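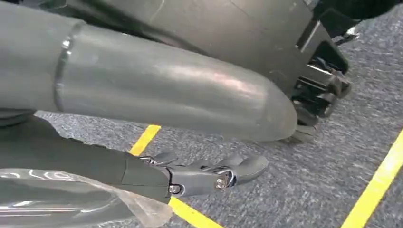

# Milla parts notes

Print this page | E-mail this page

This folder holds the written notes on used covers, brackets and housings kept in the Milla workshop. The notes were started by Chaltu Jemal and are now kept by me, Yvonne Kershaw. English is not my first language, so please tell me when a sentence is not clear.

Last full check: July 23, 2015

## What is inside

There are 86 records in parts.csv, one part on each line. The columns are:

part_id, kind, color, finish, wear, shelf, note

"Kind" is one of cylinder, panel, bracket, housing or plate. When a part is made of two sections with a ring between them, it gets one record, and the ring is described in the note.

## How we write about wear

Use the plain words only: scuff, smudge, scratch, crease, chip. A smudge can be wiped off with a dry cloth. A scuff can not. Please try the cloth before you write the word — in the first version many smudges were recorded as scuffs, and Gareth Bloxham had to go back to the shelves and correct 25 lines.

Color is written as seen under the bench lamp. We use light gray, gray, charcoal and black, and no other names. A satin surface looks paler under the lamp than near the window, so do not judge it by the window.

## Known problems

- Shelf 6 was renumbered in July. Old labels may still show the former number.
- Two housings have no part_id. Jamie Lambert is looking for the delivery papers from Trada.
- The finish column is empty for the parts that came from Hyun.

## Changes

Send corrections to Callum Marsden with the part_id in the subject line. Do not sort the file before you send it — he compares it line by line with the old one.

Print this page | E-mail this page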